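24 Oct 2019

Gas bill came, $282, which I have decided to read as a typo. Murray Dufour phoned at lunch to say he is up to 1,020 pages on his history of the Larkov ferry and has only just got to the part with the boat. He wants me to read it by April. I said I'd be honored, and then went and lay down.

Raked for an hour. The maple waited until I'd put the rake away.

Supper was soup again, five nights running now, and I have begun to salt it out of spite. 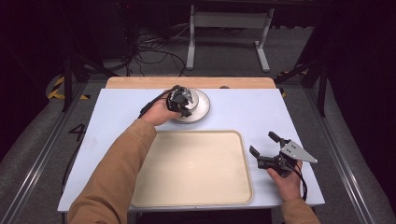 Severyn still has my good ladder, so the gutters will have to look after themselves until he remembers where I live. Bed early. Murray's first chapter is on the nightstand, under the lamp, holding it up nicely.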